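About Skorkon

Skorkon prepares demonstration data for companies that teach robots manual work. Our staff perform each task by hand, using hand-held grippers, and the recorded motions are supplied to the client for training. The company was established with 4 employees and now has 30. 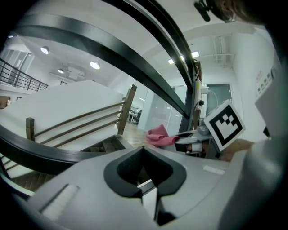
Our principal program, Fastuna, is concerned with cloth and other soft goods. It currently holds 2,398 accepted demonstrations covering 128 tasks. Every recording is reviewed by a second member of staff before release.

Demonstrators complete a training course before they contribute to a client project. They learn to keep a steady pace and to work with both hands. Grippers carry printed marker cubes, and a soft article, such as a red cloth, is held at the tips of the fingers. Demonstrators practice in several parts of the building, including the floor beside the stairs.

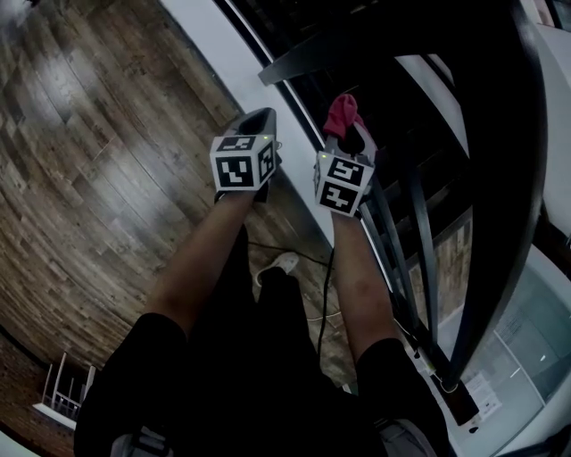 Remote operation is offered under a separate program, Gesetti. Clients may request either method or a combination of the two. In hand-held work, one gripper may remain open and empty while the other holds the cloth, and both are recorded in full. New course dates are announced each August.

Page last revised 18 Nov 2019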